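## 4. Grip width estimation

The planner needs to know how far apart the fingers are at every time step. Our hand-held gripper has no encoder, so we get the width from the wrist camera. Shiyu Jiang wrote the first version, which fitted a line to the inner edge of each finger pad and measured the distance between the two lines in pixels. Prys Pritchard then added the lookup table that turns pixels into millimeters.

The edge fit worked on a plain background and failed on dark ones. The pads are dark green, and on the black mat in the Irkdale lab the threshold picked up the mat as well as the pad.
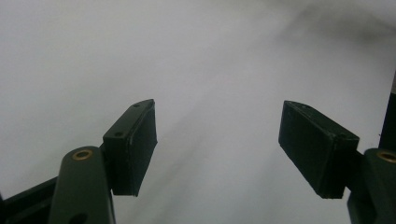
*Figure 6. Open gripper over a plain light gray surface, wrist camera view. The brass bushings on the two arms are the brightest warm-colored points.*

For the second version we stopped looking at the pad edges and tracked the bushings. A color filter in HSV space finds them, and the width follows from the pivot positions and the arm geometry. The right bushing can be partly out of view, so we fit a circle to whatever arc is left — three visible edge points are the minimum.

We tested both versions on 206 labeled frames. The edge fit gave a usable width in 43 of the frames with a dark background. The bushing tracker lost the pivot in 37 frames overall, mostly under the yellow desk lamp, where the filter also accepted reflections.

When tracking is lost, the node `width_est` holds the last value for 50 ms and then publishes NaN. Efa Meredith changed the planner to pause on NaN. Before that it read the missing value as zero and assumed the gripper was closed.

Still open: the filter limits are set by hand in `skalline.yaml` and have to be redone for each room.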